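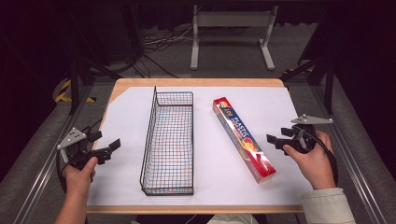 La cesta de rejilla y el film, sobre la mesa

Hola a todos:

El 14 de julio de 2020 alguien escribió en la lista:

> ¿Cómo guardáis los tomates secos? Los míos del año pasado
> criaron moho en octubre y tiré 400 gramos.

¡Qué rabia da eso! A mí me pasó igual con los de Irkholm, una variedad muy carnosa (riquísima, pero tarda una eternidad). Ahora los seco 4 días a la sombra, les doy la vuelta por la noche y los meto en tarros con aceite — y al fondo de la despensa. Los de pera van más rápido. ¿Alguien ha probado la semilla de Farka? Me tienta para el bancal de arriba.

Un abrazo y buena cosecha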